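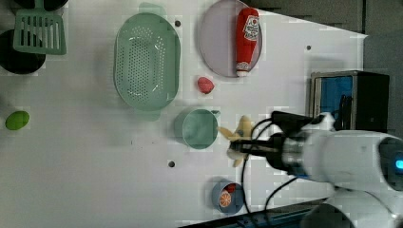
Manipulation Software / Bench Notebook

8 October 2024

Work continued on the grasp planner for the Gakier stack, using the toy kitchen set on the white table. The object under test was the banana with the split peel. The curled points give the segmentation module difficulty: the mask is returned in several pieces and the centroid falls outside the body of the object.

The sampler limit was left at 2,000 candidates per request. Candidates whose approach passes over the green cup are now rejected before scoring. The closing force was set to 85 per cent of the configured maximum, as in the Flotthorpe branch.

Of 16 requests sent to the planner, 12 returned a valid grasp. The remaining requests timed out in the collision check. The colander mesh is suspected, as each perforation is modelled separately. A simplified hull is to be substituted.

Outstanding: merge the mask repair into Gilani; confirm that the Rerkley logger records rejected candidates. The ketchup bottle on the plate is deferred to November.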